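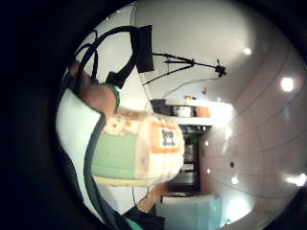

Callum Matheson had wanted to pack the tea boxes himself ever since he was small enough to hide under the counter at Cliseo, and now his aunt had gone up to Jondolberg and left him the whole order. All of it! He had the list, he had the tape, he had the radio turned up as loud as he liked. The order was for Lakatos, the big hotel across the pass, and it said 500 boxes in his aunt's slanting hand, underlined, with 9/16/20 in the corner. They were the pretty ones too, cream paper with little pink and orange flowers on it and a band of pale green, and he could not pick one up without turning it to see how the flowers met the green. Sometimes a flower was sliced clean through. Sometimes the band just missed one, and he put those aside to go on the top layer, where the hotel would see them first.

By noon he had found his rhythm. Box, tissue, box, tissue, lid. He sang the parts of the songs he knew and hummed the rest. He ate his lunch standing up, a cheese roll and the last of the plums, and went straight back to it with sticky fingers and then had to go wash them, of course, and then he went straight back to it again.

At four he checked the cartons against the list and got 496.

He checked again. He looked under the tissue. He took the lids off the cartons he was most proud of and put them back on, a little less neatly. 496.

"Four," he told the radio.

The phone rang and it was his aunt, shouting over the wind.

"How does it look?"

"It looks wonderful," said Callum, and it did, it looked like a wall of gardens. "Only I'm four short."

"You're what?"

"Four boxes. I've been through everything."

There was a long crackle. He thought he had lost her. Then he heard her laughing, the big laugh she saved for weddings and for the dog.

"Did you look in the van? I took some to Pisten for the window. Oh, Callum, I took them to Pisten and they loved them so much I never brought them back!"

Pisten was 3 miles by the river path. He could be there before they closed if he ran the first part, and he was already pulling on his boots, one hand on the doorframe, the phone pinched under his chin.

"Are they the good ones?" he said. "With the whole flowers?"

"Every one of them," said his aunt. "I picked them out myself."

He left the radio on for the boxes and ran.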